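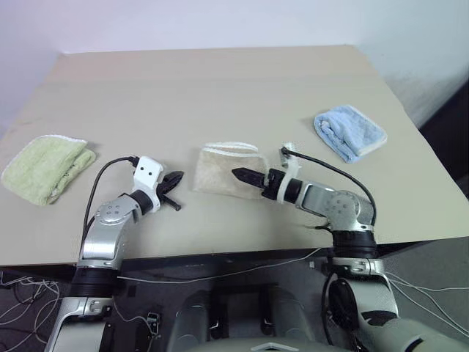 Pliage bimanuel : segmentation qui fusionne la serviette et la table

unwood_cb
Bonjour à tous. Poste à deux bras, caméra de tête, trois serviettes déjà pliées à reprendre une par une. La vert clair et la bleu clair sortent proprement du segmenteur. La crème, au centre, sur plateau beige, perd son bord inférieur droit dès que la pince droite passe au-dessus. Le masque restant est concave, le rectangle englobant orienté tourne de 12 degrés et le planificateur me place la saisie à côté du pli. Sur 89 essais enregistrés, tous les échecs de saisie concernent la crème. Une piste avant que je réannote tout ?
C. Bayram

osby_perception
Premier réflexe : ne pas estimer la pose quand une pince occulte l'objet. Tu prends l'image avant l'approche, tu figes la pose dans le repère base, tu laisses le bras descendre en boucle ouverte sur les derniers centimètres.

unwood_cb
C'est ce que je faisais. Si l'autre bras tire un peu sur le tissu entre-temps, la pose figée est fausse et je n'ai aucun moyen de le savoir.

W. Lévesque
Pas d'accord avec la pose figée non plus. Tu connais la cinématique, donc tu peux rendre la silhouette de la pince dans l'image et marquer ces pixels « inconnu » au lieu de « fond ». Ensuite tu ajustes le rectangle uniquement sur les arêtes observées. Le liseré est plus clair que le reste sur ta crème, le bord supérieur te donne l'orientation à lui seul.

osby_perception
À condition que l'étalonnage main-œil tienne. Avec 8 pixels d'erreur de reprojection, la silhouette rendue mange le tissu ou laisse dépasser un doigt.

W. Lévesque
Tu dilates le masque de 4 pixels et tu passes à autre chose. À 8 pixels, le problème est l'étalonnage et il faut le refaire de toute façon.

nazmiye.y
Deux remarques.
1. Les câbles qui font une boucle au-dessus des poignets ne sont pas dans l'URDF. Le rendu de silhouette ne les verra pas et le noir sur beige crée une arête très forte. Chez nous (Öztürkmen), c'est ce qui faisait diverger l'ajustement, bien plus que les doigts.
2. Il y a un joint en travers du plateau. Vérifie que ton détecteur de droites ne l'accroche pas comme bord de serviette.

unwood_cb
Le point 2, bien vu. En affichant les segments retenus, le joint sort dans une partie des échecs. Je l'ai masqué en dur dans le repère table. Pour les câbles, tu les modélises comment ?

nazmiye.y
Capsule grossière attachée au poignet, rayon généreux, uniquement dans le modèle visuel. Surtout pas dans le modèle de collision, sinon le planificateur refuse la moitié des configurations à deux bras.

osby_perception
Je maintiens qu'une vérification de cohérence temporelle coûterait moins cher que tout ce rendu. Pose figée, plus un test de différence d'image sur la zone visible, et replanification si ça bouge.

W. Lévesque
Sur du tissu crème quasi uniforme, ton test de différence ne verra pas un glissement le long du bord.

unwood_cb
Je pars sur silhouette + capsules, orientation prise sur le liseré supérieur. Je garde le test de différence comme garde-fou, désactivable par paramètre. Les journaux suivront quand j'aurai refait la série sur la crème seule.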